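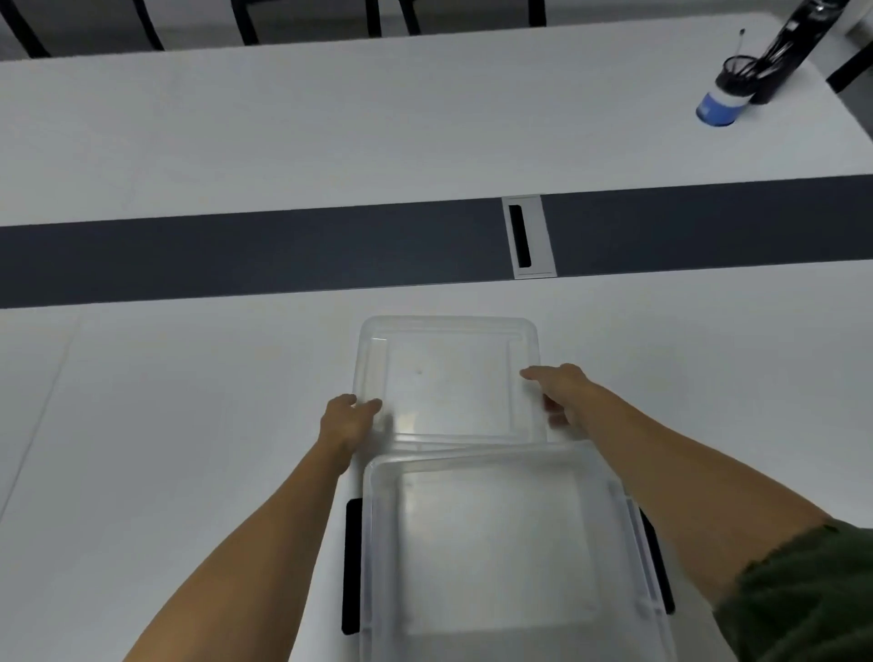
How a Robot Gets Ready for Work

A robot named Flimitz packs lunch boxes at a workshop in Rordale. It has one arm and two rubber fingers. Before it can pack anything, a person has to set it up.

Ximena Lagos starts with a clear plastic box and its lid. She tries them by hand first. If a lid is hard for a person to press on, the robot will have trouble too.

Next she teaches the arm where to go. She moves it slowly to each spot – over the box, down to the lid, back up – and presses a button to save each one. Flimitz can remember over 300 spots, but this job needs only 20.

Then comes cleaning. Dust on the rubber fingers makes them slip, so Yamila Mansilla wipes them with a damp cloth. She changes the rubber when it wears thin.

Last, the robot does 3 slow test runs. Ximena stands near the red stop button the whole time.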